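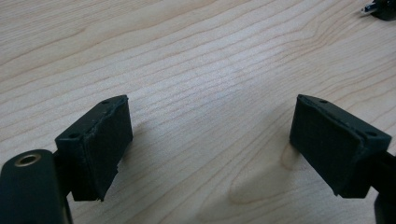 Wood Surface Finish Durability Study - Interim Report to the Vida Fund

Home | Projects | Reports | People | Contact

Prepared by Perrine Marchal, Vokbridge
Tuesday, September 29, 2026

1. Status

Work packages 1 and 2 are complete. Work package 3 (abrasion and stain testing) is in progress and is running three weeks behind the plan agreed in March. The delay comes from the second delivery of boards, which arrived at 14 percent moisture content and had to be conditioned before coating. No change to the end date is requested.

2. Work completed

A total of 300 panels were cut, sanded and coated. Three finishes are under test: a hardwax oil, a water-based lacquer and the Nassar soap finish. Uncoated panels from the same boards serve as controls. All panels were stored flat for 21 days before the first measurement.

Gloss was read at three points per panel, along and across the grain. Readings across the grain were less repeatable on the soap-finished panels, and the operator now takes five points on these. Earlier readings have been kept in the data file and flagged.

3. Interim results

The lacquer shows the smallest change in gloss after 400 abrasion cycles. The oil loses gloss early, then levels off. The soap finish marks easily with coffee and red wine at one hour, but recoating a small area restored the color in most panels. Results for hot water are not yet complete and are left out of this report.

Figures for the oil should be read with care. One can was opened before the trial began - its panels are listed separately in Annex B.

4. Budget

Spending to date is within the approved total. An underspend of $877 on consumables is carried forward to cover replacement abrasive wheels. The Skamura conditioning cabinet was serviced in March and the cost was charged to overheads.

5. Next period

- Finish the hot water and alcohol tests.
- Repeat abrasion on the late boards.
- Send raw data to the fund's technical reviewer.
- Agree on the layout of the final report.

A decision is needed on whether the final report should include repair times. These were not in the original scope but have been logged for all soap-finished panels.

This site uses cookies to remember your settings. Accept | Decline

Contact | Copyright Vokbridge | Back to top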